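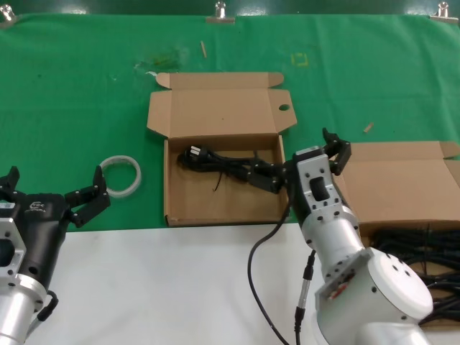 Power cord in an open carton on the work table.

Clurnbridge Household Repair and Lending Program
Progress report to the Udetti Fund
11 May 2019

This report covers the second half of the grant year. It follows the headings in the grant agreement. The budget table was sent separately and is not repeated in full.

1. Work done in the period

The repair bench was open on all the evenings we had planned except two. Both closures were due to a burst pipe in the building next door, which shut off our water and the shared restroom. We put a notice on the door and called the people who had booked. Most of them came the following week.

During the period we logged 3,437 items, counting both things brought in for repair and things borrowed from the lending shelves. That is higher than the number in our application. Much of the increase is small lending: extension cords, hand drills, carpet cleaners and folding tables. Repairs grew more slowly than lending did. A borrowed table takes a minute to sign out, and a toaster can take an hour, so the total should be read with that in mind.

The most common repairs were lamps, vacuum cleaners, fans and kitchen appliances. We still turn away microwaves and anything with a sealed battery. The reason is printed on the booking form now, and fewer people arrive with them.

We moved the lending shelves from the back hallway to the front room in the winter. People can now see what there is before they ask for it. The old hallway is used for returns waiting to be checked.

2. Parts and cords

The application said we would set up a sorted store of spare parts. This is partly finished. Fuses, switches, plugs and screws are sorted and labeled. Cords and adapters are not. We receive a lot of them as donations, often in bags with no note of what they came from, and sorting them has been slower than we expected.

Each cord has to be looked over for damage, tested, tagged with its rating and put in the right bin. We began by sorting by length, which was a mistake. The people at the bench look for the connector first and the rating second, and length hardly matters to them. We changed the system in the spring and had to redo the bins that were already done. Cords that fail the test are cut in half so that they can't find their way back onto the shelf, and they go out with the metal recycling.

We expect the cord bins to be finished by the end of June.

3. Lending software

We switched from paper cards to the Jodeck lending system. Moving the records over took longer than the supplier said it would. The paper cards used several names for the same item, and these had to be matched by hand. For a few weeks we ran both systems together, and the desk staff found this tiring.

The system now works well enough for daily use. Reminders for late items go out on their own, and late returns have dropped. Two problems are still open. It can't print a list of items by shelf, so the stock check is still done from a spreadsheet. It also logs the user out after a short time, which is a nuisance on busy evenings. We have reported both and have been told the first will be fixed in the next update.

4. Training

We ran 3 training courses for new bench helpers, as planned. Each course covered basic electrical safety, use of the tester, and how to write up a job so that another person can pick it up. There were 20 places across the courses and all of them were filled. Some of those who finished have not yet signed up for a regular evening. We are asking them whether a daytime session would suit them better.

The write-up part of the course needs more time. Job sheets are still coming back with notes such as "fixed" or "no good," and these don't help the next person. We have drafted a new sheet with boxes for the fault found, the part used and the test result.

5. Money

Spending is close to plan. Tools and test equipment came in under budget. We bought a used tester from Rakena that had been checked and certified, and this saved part of the sum set aside for a new one. Rent was as expected. Printing was over budget because of the new booking forms and shelf labels.

We would like to move the money left in the tools line to shelving. The front room shelves are full, and some of the heavier items are being kept on the floor, where they get in the way of the door. Please let us know if this change needs a formal request.

6. Problems and changes

The waiting time for a repair booking has grown. At the start of the period most people were seen within a week. Now it is closer to three. A second bench would help, but the room has only one circuit that can safely carry the load. The landlord has agreed to get a price for the wiring and we are waiting for it.

We have dropped the plan for a mobile session at the library. Parking and unloading could not be worked out, and the room offered was upstairs with no elevator.

7. Next period

Finish the cord and adapter bins.
Bring the new job sheet into use.
Do a full stock check of the lending shelves.
Get the wiring price and decide on the second bench.
Try one daytime repair session a month.

The final report will include the stock check results and the closing accounts. Copies of the training sign-in sheets can be sent on request.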